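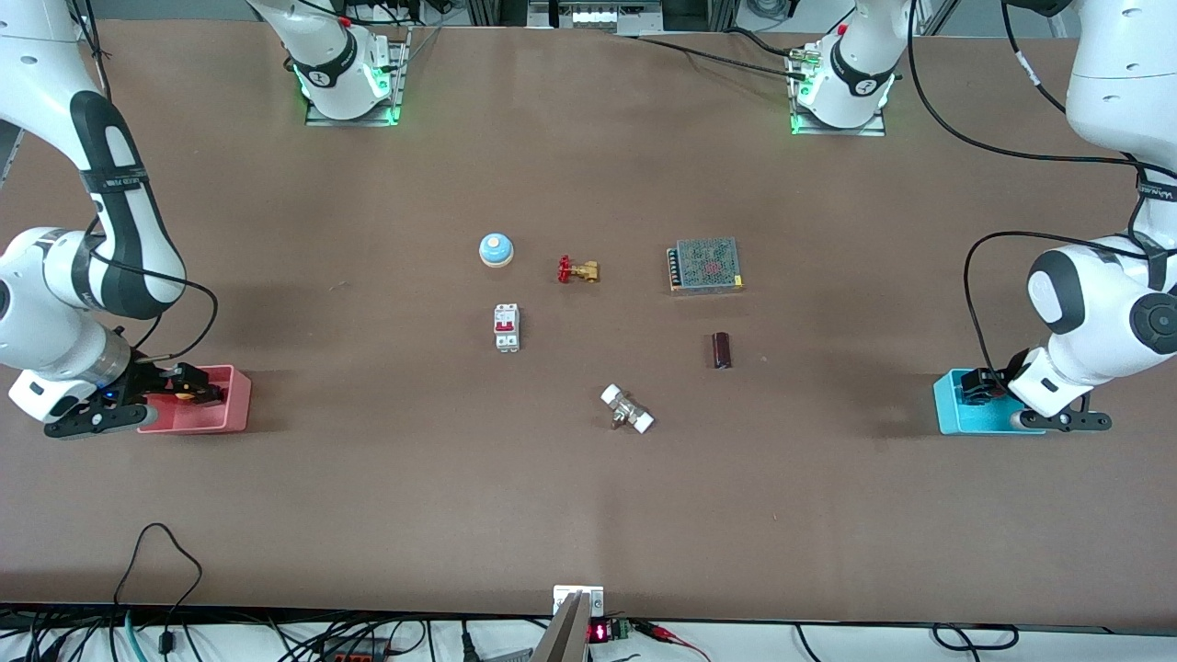

4. Asking for a part without its name

We turn now to the part of the study that gave us the most pleasure to write up, and also the most trouble: what customers say at a hardware counter when they need something and do not know what it is called. Section 3 dealt with the staff and their catalog terms. The customers are a different matter, and readers who have ever stood at a counter turning an imaginary knob in the air will, we hope, recognize themselves in what follows.

The material comes from 15 counters in three towns, among them Brutholm and Lavusley, and from the Grirkanik stores in particular, where the staff were kind enough to keep written notes for us through the month of April. After leaving out returns, greetings and requests made by reading aloud from a list, we were left with 704 requests in which a customer asked for a particular item. In 200 of these the customer used no name for it at all, or only a word like "thing," "piece" or "bit."

A customer with no name to offer still has plenty to say. The most common opening was the place where the part belongs ("it goes under the sink, on the left pipe"), and after that came what the part does, or what it had stopped doing. Shape and color came up far more often with some goods than with others. Figure 2 shows several of the kinds of objects we mean. A brass valve with a red handwheel is readily asked for as "the one with the little red wheel," and a call bell as "a bell like at a hotel desk," and in both cases the person behind the counter knows at once which shelf to walk to. A white circuit breaker with its red toggle is harder. Customers spoke of "the switch in the box," and the staff then had to ask which box, which room, and what had gone dark. A small capacitor is harder still, as there is so little on the outside of it to talk about, and several people simply said "the little can" and hoped for the best.

It would be easy to treat all this as a failure of vocabulary, and some of the earlier work on service talk does come close to that. We would like to be more generous. A request such as "the part that stops it dripping when you have already turned it off" is long — longer than any catalog entry — but it tells the clerk about the fault, and the clerk may well know that the fault calls for a different part from the one the customer has in mind. At the Lavusley counter, one customer asked quite correctly for a washer, by name and size, and came back the same afternoon to describe the drip. The second conversation sold the right item.

There were differences between the towns as well, though we do not want to make too much of them. In Brutholm, people were more likely to bring the old part along, wrapped in a paper towel or a sandwich bag, and to set it down before speaking. Requests made in this way were short, often just "one of these, please," and we coded them separately under pointing. The older staff at the Bajpai counter told us that they preferred this by a wide margin, and that they would hold the part up to the light and name it aloud while they looked for the match. Quite a few customers repeated the name back, half to themselves, on the way to the register.

Whether they kept the word is a question our notes cannot settle. We did find some return visits in which the same item was asked for again, and we take these up in Section 5, together with the requests made over the telephone, where pointing is of no use to anyone.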